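Recording Rules FAQ
Kitmont home program, hand-held gripper sessions
Maintained by Kenna McIver. Last revised 18/07/2021.

The rules proper are nine pages long and live in the binder that came with your kit. These are the questions I get from people who have not opened the binder.

Do I have to tidy the table before I record?

No. Rule 2 says "as found," and it means it. We have plenty of bare white desks from the Van Loon lab, and a policy that has only ever seen a bare white desk goes to pieces when it meets a tablecloth. Leave the fan. Leave the scissors, provided they are closed or lying flat and you aren't working within a hand's width of the blades. What you do have to remove is anything with a name, an address or an account number on it, plus open drinks.

So any mess is fine?

Any mess you live with. Please don't build one. We had a run of sessions in February where every table had a banana on it, and I know what a staged banana looks like.
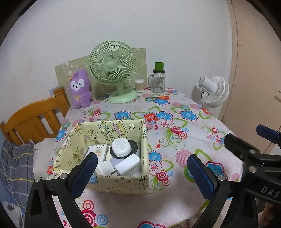
Boxes get their own rule, number 5, and it is the one most often broken. If the task is picking out of a box or putting things into one, the box stays open for the entire episode and you don't steady it with your free hand. Paper and card boxes will lean and shift when a finger brushes them. Let them. If the box ends up on the floor, finish the episode, mark it "fail" and start a new one. Failed episodes count toward your total, a fact that seems to cheer people up.

What can I put in the box?

Small household things of mixed shape: cartons, plug adapters with nothing plugged into them, soft toys, balls, empty cosmetic packaging. Nothing over 300 grams. Nothing sharp, nothing that leaks, no medicine, no loose batteries. Printed packaging in any language is welcome.

How close can the fingers get to the box wall?

They may touch it. They may not push it across the table. Come in from above, pads open, and slow down before you're over the rim. If you can hear the card creak, you are going too fast.
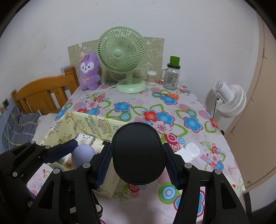
Rule 5 setup: open paper box, fingers over the rim, lavender ball near the blue pads.

Can I use two grippers?

Yes, if you were issued two. Both must be recording, even if one spends the whole episode doing nothing. Park the idle one where it won't get knocked, and try not to wave it.

Do fans have to be switched off?

If the air moves anything on the table, yes. Otherwise please yourself. Cords are a different matter: run them away from the side you reach from. I have received one recording of a desk fan being slowly dragged off a table and I don't need a second.

What about people in view?

Your own sleeve or knee turning up in a corner is fine. Anybody else needs a signed form, including relatives who claim they don't mind. Children are out altogether, form or no form. Cats are covered in an appendix I did not want to write.

How many episodes make a session?

100, with a break after every 25. The record is 594 in one day, set by a man at the Menditz site, and we had to throw most of them away. Don't do that.

My pads look worn. Do I carry on?

Stop when the ribs no longer catch a fingernail. Spares come from Werard and arrive within the week. Don't glue anything to the old ones, and don't sand them.

Is any of this a safety standard?

No, it's house practice. Your local rules on electrical equipment and lifting still apply and they outrank me. If the two disagree, follow the local rule and send me a note, ideally with the page number.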